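Speaker notes: what I learned at the Olmedo open day
Reading time: 2 min
Last updated August 28, 2023

Start before they've finished their coffee. Ask who here folds their own laundry. Wait. Ask who enjoys it. Move on before the one hand goes up.

Say where I was: the Holtamska open day, at their Olmedo site. I signed up for the Indthorpe tour, which had conveyor belts, and got put in the laundry group. No complaints. Laundry had chairs.

Setup, keep it short. The project is called Seltent. 2 arms, one table, clothes. Visitors stand behind a rope and are asked not to coach. The man next to me coached. Slide up now, stop talking, let them look.
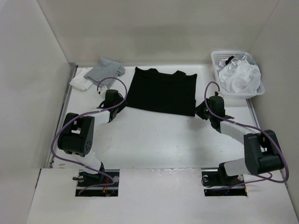
By the author of these notes
Filed under: Talks

Point at the black T-shirt first. It's flat on the table, a gripper on either side, and this is where the room went quiet. Fifty grown adults holding their breath over a T-shirt. I've been to weddings with less tension.

Then point at the basket in the back right corner. White clothes heaped over the rim. Pause for the sigh. Everyone owns that basket.

The question I'd like them to take home: which part is hard? Most of us guess the fold. Our guide said finding the edge of the cloth is worse, and made us try it on a shirt with our eyes shut and oven mitts on. I lost to a child. (Do the mitt bit live if there's time. Mitts are in my bag, left pocket.)

Don't oversell. I watched for one session and can't tell anyone how it does on fitted sheets. I asked. The guide smiled and talked about the gift shop.

Money question will come up. I don't know the price. Do not guess, see last time.

Finish on my own sock drawer. Skip if running over.

Comments

I was in the conveyor belt group. No chairs. You did fine.

Are you bringing the mitts to the library version of this talk? My kids want a rematch with somebody.

Would have liked more on the grippers and less on weddings, but I did laugh at the basket.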